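Reviews > Kitchen > Small Gadgets

The Werkenden Jar Opener, Six Weeks In

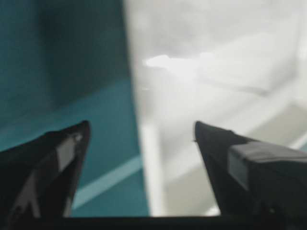 Photo: Llinos Powell

I own a drawer of things that open other things. The Werkenden is the newest, it cost $38, and it came with a 2-year warranty and a booklet in which a smiling cartoon lid explains torque.

You hook the strap over the lid, pull it snug and lean on the handle. Pickles gave up at once. So did a jar of Becerra plum jam that had sat sealed since January and that I had come to think of as decor. Small lids are another story. The strap bunches on anything narrower than a spice jar, and I ended up opening the capers with a towel, like my ancestors.

The handle is comfortable and a bit too long for any drawer I have. It lives on the counter now, next to the toaster — a promotion it didn't earn. Cleaning is a rinse, though the strap holds on to the smell of brine longer than I'd like.

My old Murov cost half as much and did most of the same work until I lent it to Dagmar Ondrejka, who still has it. If yours is still at home, keep it. If your wrists are sore, buy the Werkenden.

Filed under: Openers, Hand Tools
171 shares | 38 comments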